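Two arms, one bin: my gallery of the Conetti folding kit

March 16, 2018
By Lautaro Iturra

I've had the Conetti kit from Pirkitz on loan for 9 days now, and I've mostly been making it deal with my laundry. It's a two-arm bench setup that you bolt to a rail, teach a few moves, and then leave to get on with it (well, sort of – I hover). The full write-up is coming, but I know plenty of you only want the pictures, so let's go!

I went with clothes because every seller shows you blocks and cups. Blocks are easy. A soft shirt changes shape the second you grab it, and I wanted to see how the grippers would cope with that.
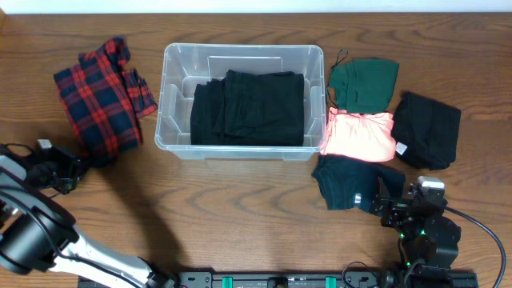 Both arms on the rail, with the right gripper at the dark teal garment and the black stack in the bin.

Setup took me one long evening, most of it spent on the rail bolts and on a manual that jumps from page 6 to page 9. The software is made by Fultia and I like it a lot – you save each move under its own name, and mine are all very silly names. Support from Valdebenito, the dealer, has been quick and friendly too. I wrote to them twice and got a proper reply both times.

My one real gripe is the noise. I wouldn't want to take a phone call next to it!

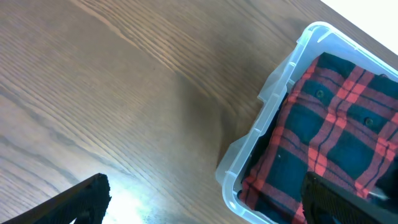
Can you buy the kit with a single arm and add the second one later?
Pirkitz sells it that way, and the rail is the same in both versions, so the second arm bolts straight on when you're ready for it.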